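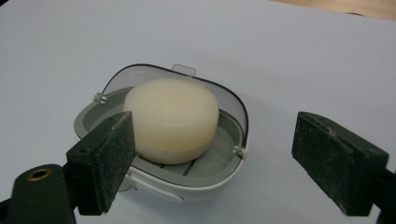 Me vais a perdonar, pero este mes no hablo de plantas ni de recetas. Este mes hablo de jabón. De pastilla, del de toda la vida, y del cacharro donde lo dejamos (que da para mucho más de lo que yo pensaba, ya os aviso).

Todo empezó en marzo, cuando me puse a vaciar el mueble del baño y me encontré con cuatro botes de gel a medias. Cuatro, y en casa somos 2. Así que hice lo que hago siempre cuando me enfado con un armario: gasté los botes uno detrás de otro, sin comprar nada, y cuando terminé el último me pasé a la pastilla. Llevo desde entonces y no echo de menos el dosificador ni un poquito.

Lo que sí eché de menos enseguida fue una jabonera decente. Yo tenía un platito de cerámica monísimo que me traje de Pladstead, con su borde azul, y el jabón se me quedaba pegado al fondo en una especie de puré. Cada mañana lo mismo: coger la pastilla, oír ese ruidito de ventosa y limpiar el plato con el dedo. ¡Qué asco, de verdad! Lo jubilé en una semana y ahora guarda horquillas.

La que uso ahora es ovalada, de plástico blanco por fuera y gris por dentro, con una rejilla de listones para que escurra y una tapa ahumada transparente con una pestañita arriba. La tapa es lo que más discusión genera en mi casa. Yo la dejo abierta después de la ducha y la bajo por la noche, cuando ya ha pasado un buen rato. Si la cierras con el jabón recién usado no hay rejilla que valga, se queda todo ahí cociéndose. Eso sí, para que no se llene de pelusas y de polvos de maquillaje es una maravilla, y en la maleta ni te cuento.

De limpieza, poca cosa. Una vez por semana saco el jabón, lo dejo encima de la mesa mientras tanto y le doy a la jabonera con agua caliente y un cepillo de dientes viejo – el cepillo es para los huecos entre los listones, que es donde se acumula la pasta. Las bisagras también, con cuidado, que son dos piezas pequeñas y no quiero forzarlas. Secar con un trapo y a su sitio.
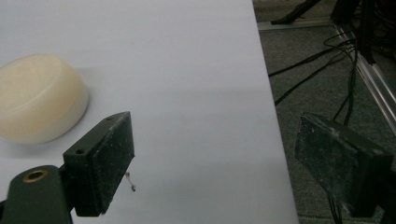

La pastilla sobre la mesa: redonda, gruesa y de color crema.

Sobre la forma tengo opiniones. Las redondas y gordas me gustan más que las rectangulares, se agarran mejor y no se parten por la mitad cuando van quedando finas. La pega es que al principio cuesta cogerlas con una mano si la tienes pequeña, como yo. Luego se van gastando y encantada. Las que compro pesan 100 gramos y las pido en la tienda de Kalogeropoulos, que las vende sin caja, envueltas en un papelito y ya está.

Y los restos no se tiran, por favor. Yo los voy metiendo en un tarro y cuando tengo un puñado los rallo y los uso para lavar a mano los jerséis. También podéis pegar el trocito viejo a la pastilla nueva, mojando los dos y apretando, aunque a mí se me despega la mitad de las veces.

El mes que viene, cajones de la cocina. Mandadme los vuestros, cuanto peor estén más me gustan.

Comentarios (3)

Itico
Yo corto un trozo de estropajo de luffa y lo pongo debajo del jabón. Escurre estupendamente y de paso lo usas para fregar el lavabo.

marisma201
¿Y la tapa no se pone blanca con la cal? La mía a los dos meses parecía de cristal esmerilado. Le doy con vinagre pero vuelve.

Sorex
Equipo tapa abierta siempre. En mi casa la cierran todos menos yo y así estamos.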